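4. Rehearsing the stacking task in simulation
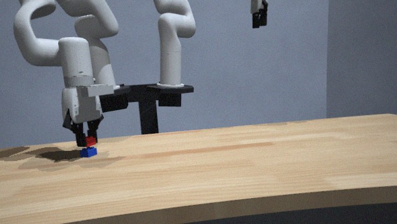

Figure 1. Simulated two-arm cell during the stacking task. The left gripper holds the red block on top of the blue one; the second arm is clear of the table.

The build described in Section 3 lives in a shared workshop, and bench time is the resource we run short of most often. Members book the bench by the evening, and setting up the arms takes a fair part of each slot. We therefore moved most of the early work into a simulated copy of the cell, which we call Rulska, and kept the bench for checks that could only be made on hardware.

4.1 The model

Rulska contains both arms, their mounting, a table and plain walls. We left out the tool racks, the extraction hose and the shelving, as none of these lies within reach of either arm. The table top was given a wood grain texture because an early version with a flat grey surface made it hard to judge by eye how high a gripper was above the table. Shadows were left on for the same reason, although they slow down rendering on the older of the workshop computers.

Link lengths and joint limits come from the arm maker's drawings. The position of each base was measured on the bench with a steel rule and a square, then adjusted until the simulated and real grippers reached the same marks on the table. The adjustment was small for one arm and larger for the other, whose mounting had been drilled slightly out of line. We corrected the model and left the holes as they were.

4.2 The task

The task is to place a red block on a blue block and let go without knocking the stack over. It is a modest task, but it exercises most of what we need: approach from above, a controlled descent, contact between two loose objects, and release. One arm does the stacking. The other is held at a parking pose high above the table, so that the working arm has a clear path and the motion planner still has to account for a second body nearby.

The control program, Kurian, breaks the task into short moves. Each move ends with a check on gripper position before the next may begin. During placing, the descent slows once the held block is within 2 mm of its expected contact height. If contact is not reported within 2 s, the arm lifts and the attempt is recorded as failed. We did not allow retries within an attempt, as they made the logs hard to read.

4.3 Runs and logging

We ran 2835 simulated attempts, mostly overnight in November. The starting position of the blue block was changed each time within a rectangle marked out in the model, and its rotation was varied as well. The red block was always picked up from the same side of the table. Joint angles, gripper opening and block positions were written to plain text files by a small logging tool, Flilteo, which had been written for an earlier project in the workshop and needed few changes.

Failures fell into two groups. In the first, the red block was released while still slightly tilted in the fingers, and slid as they opened. In the second, one finger touched the side of the blue block on the way out and dragged it. The second group almost vanished when we made the fingers open more slowly and only as far as needed. The first group proved harder to deal with – the tilt begins at the pick, well before the placing moves, and shows up only at the end.

Friction between the blocks remains the weakest part of the model. We set it by tilting a board until one block slid off another and copying the angle across. This is good enough for comparing one version of the program with the next. We would not use it to predict how often the real arm will succeed, and the bench results in Section 5 are reported separately.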